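Search tickets
Print this ticket | E-mail this ticket

Ticket 699 – Grey marks on pine tabletop
Opened 1/7/22 by Nandini Unnithan
Status: open, in the sense that a wound is open

Reported problem: two grey smudges near the middle of the table, one longer than the other. Neither responds to being glared at.

First attempt, dry cloth. The cloth stayed clean and so, in its way, did my conscience. Second attempt, damp cloth and a drop of dish soap, wiped along the grain as Kavitha instructed. The marks looked fainter for as long as the wood was damp, then came back as it dried.

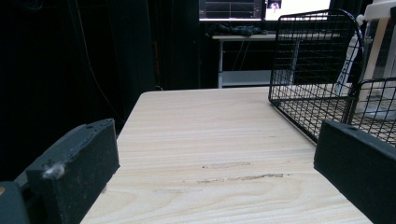 My theory is the black wire basket. It gets dragged to the right-hand side whenever someone wants elbow room, and metal on bare pine leaves a grey line if you lean on it. Guangming says pencil. Guangming also said pencil in May, about the carpet.

Third attempt, white eraser, light pressure. Some improvement on the short one, unless I was standing in the light. I have not tried sandpaper – ticket 132 is still remembered here, and so is the shelf.

Next step: lift the basket, don't slide it. Felt pads requested, 2 packs.

Comments (3)

Shahzad Hayat: Try baking soda paste on a corner first. Rinse it well or you'll be opening another ticket.

Guangming Ye: Still think it's pencil.

Kavitha D'Souza: Felt pads are in the drawer. They were in the drawer last time too.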